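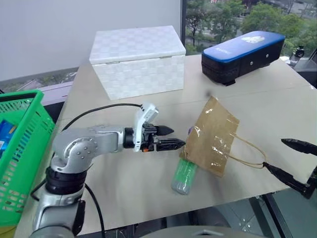
A brown paper bag on a pale tabletop.

How to read a police appeal without being taken in
Margit Magnusson, 01/11/2023

Every time something nasty happens in Grosgate, the same thing follows. The police put out a statement, someone trims it for a neighbourhood page, and by teatime half the town has convicted a man on the strength of his jacket. I've reported on courts long enough to distrust most of what gets passed along, so this is how I go through an appeal.

1. Find the original. Go to the force's own news page and look for the full text. If a post has no link and no reference number, leave it alone until you find one. Screenshots don't count.

2. Check when it was issued. A missing person notice from February was still doing the rounds here last week, shared 1,808 times, long after the family had asked for it to come down.

3. Look hard at the verbs. "Wants to speak to" could mean a witness. "Arrested" means held on suspicion. "Charged" means there is a case to answer in court, and it still isn't a conviction. Local pages swap these words about as if they were the same.

4. Ask who is speaking. "Sources say" might be a detective, or it might be a bloke outside the Pluven arcade. If the report won't tell you which, I'd assume the second.

5. Be wary of descriptions. "Aged 20 to 40, dark clothing" fits most of the people on my bus. It is no reason to photograph your neighbour.

6. If you do know something, ring the number on the appeal. Write down the time and place first, and keep what you saw apart from what you've since read. Don't put it in the comments. Once a case is active, naming a suspect or guessing at guilt online can land you in trouble of your own.

7. Go back later. Appeals get withdrawn and charges get dropped, usually with far less fuss than the first announcement - so if you shared the first one, share the update as well.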